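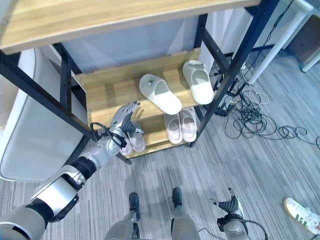 White slides and pale pink slippers on the lower levels of a shoe rack.

Visitors to the Pereck community hall will be asked to leave their outdoor shoes at the door from January, when the new floor in the main room comes into use.

Two more racks will go up in the entrance passage, with wooden shelves on black metal frames. Hall manager Warrick Ruddock said the old floor had been ruined by grit and wet soles, and the new one cost too much to go the same way.

House slippers will be kept on the bottom shelves for anyone who forgets to bring a pair. The hall has bought 18 pairs in different sizes and they will be washed every Wednesday. Slides and indoor trainers are also fine, provided they have not been worn in the street.

Boots should go on the mat by the radiator and not on the racks, where mud drops through on to the shoes below.

The racks and slippers came to nearly £300, paid for out of the hall's autumn sale. Rupert Ammann, who runs the Wallner dance class, said his group had been changing shoes at the door for eight years and it added a couple of minutes to the start of a lesson.

Shoes left overnight will be put in the cupboard beside the kitchen and can be collected from 16:00 the next day.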